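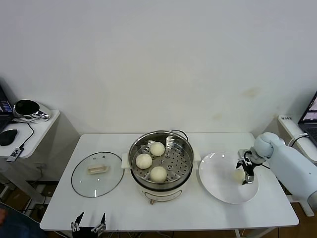 Steamed buns, lid off.

Small Business Banking > Fees and Accounts
Kassa changing the checking tiers, is anybody staying?

dumpling_ledger
Posted Jan 25, 2018
So I got the letter from Kassa. Maybe you did too. The basic business checking is going away and everybody gets moved to the "Plus" account, and Plus wants a much bigger daily balance or they hit you with $19 a month. I've been there since I opened my food stall and I have never once kept that kind of money sitting still in January. December, sure, I was flush for a whole three weeks! Then the rent and the flour bill came and that was that.

I called the branch and got Chin-lung Lu, who set up my account back when and is a really nice guy, and he told me he could waive the fee for 2 months while I "look at options." The options are basically a credit card I don't want or moving my card processing over to them. Has anyone done that? I'm with Pliretti for the card reader and I like it fine.

ratewatcher
Don't move the processing. That's my whole advice. The account fee is how they get you on the phone and the processing is where they make it back. Ask for the full rate sheet in writing, including keyed-in cards, and see how long it takes them to send it.

moss_and_twine
I'm going to disagree with ratewatcher a little. I moved mine from Pliretti to Kassa last year and I'm paying less. I do almost all chip cards and hardly any keyed-in though, so maybe I'm the customer they built it for. Deposits land the next morning too, and that's been huge for me — I used to sit there refreshing the app waiting to pay my supplier.

ratewatcher
Next morning is nice. How long is the contract?

moss_and_twine
Ok, it's longer than I'd like. And there's a $400 fee to get out early, I just looked. I stand by it, but yes, read that part.

dumpling_ledger
400 to leave?? Chin-lung did not bring that up. To be fair I didn't ask.

I went through my last year of statements tonight and I do more keyed-in than I thought, because of catering orders people phone in. So I'm probably not in the same boat as moss. 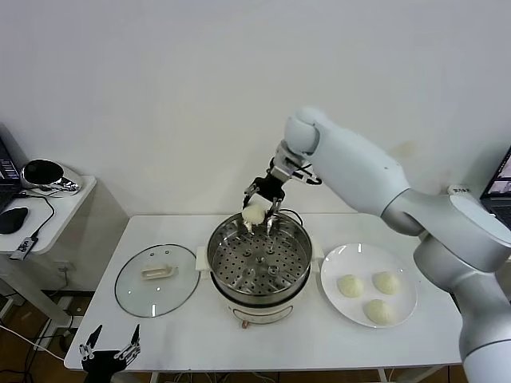 The other thing I found is that I've been paying for paper statements this entire time. It's been on there every month and I never noticed, I guess I just looked at the ending balance and closed the envelope. I turned it off online and it took me a minute. If you have an older Kassa account go check yours, it's listed under "service items" way down at the bottom.

plainvanilla69
Credit union. I say this in every thread and people roll their eyes, but I've been at Ernovari for years and my business checking is free with no minimum. You have to keep a few bucks in a share account and that's it.

ratewatcher
Ernovari is fine if you never touch cash. I tried them and the night drop at the Plamport branch was out of order half the winter. I was driving around with a bank bag under my seat like an idiot.

plainvanilla69
They replaced the drop box. I use it every week! You should give them another shot.

ratewatcher
I might. I'm still annoyed about it.

moss_and_twine
Does Ernovari do any lending though? I have a small line of credit with Kassa and I'm nervous that if I pull my checking they'll get weird about renewing it.

plainvanilla69
They do, but they wanted two years of tax returns from me and the whole thing was slow. If you already have a line you're happy with I'd keep a little something at Kassa and ask your loan person straight out what they expect you to keep there.

dumpling_ledger
I don't borrow so at least I'm clear of that one. I think what I'll do is take the waiver, open the Ernovari account now and run my cash deposits through it for a few weeks before I switch the automatic payments over. Pliretti says changing the deposit account is just a form and a voided check.

Does anyone know if Ernovari charges for coin? I bring in a lot of quarters.

plainvanilla69
Rolled is free. Loose they send you to the machine in the lobby, and bring your member card or it won't take them.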